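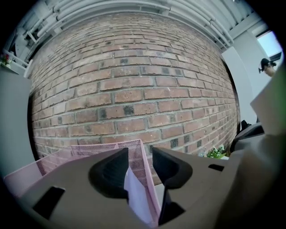
Brick wall with pipework along the ceiling above it.

Filed under: Grants / Heritage and Archives / Rabbinic Correspondence

PROGRESS REPORT TO THE ZAKI FUND
Bolum Archive of Rabbinic Letters
29 Nov 2018

1. Purpose of the grant

The Fund's support covers the cataloging, transcription and annotation of the Riltusov collection, a body of letters and responsa written by rabbis and yeshivah heads of the Riltusov district. The material passed through several private hands before it reached the Archive, and its original order has been lost.

2. Work completed

The collection consists of 926 items. Of these, 904 now have a full catalog entry giving the writer, the recipient, the language and the main halachic or communal subject. The remaining items are fragments without a signature and will be entered as unattributed unless the handwriting can be matched.

Transcription has been completed for 189 letters. Priority was given to correspondence on the upkeep of the district's yeshivos, appeals on behalf of widows and agunos, and the long exchange over the appointment of a Dayan in Busico. The last of these is more extensive than the original inventory suggested – it includes replies from both sides of the dispute, several of them previously unknown to the Archive.

3. Difficulties

Dating remains slow. Many writers gave only the weekly Torah portion, and in two cases the year is expressed through a verse whose marked letters have faded. Such items carry a provisional date in the catalog and are flagged for review.

Abbreviations in the Busico letters also required more time than was planned. A working list of abbreviations is being kept and will be supplied with the final report.

4. Budget

Spending through November is within the approved amount. The Archive requests permission to move the unused portion of the travel line to transcription. No increase in the total is sought.

5. Next period

The Archive intends to complete the Busico correspondence, begin annotation of the yeshivah appeals, and submit a sample of edited letters – Hebrew text with English summary – for the Fund's comments before the format is settled.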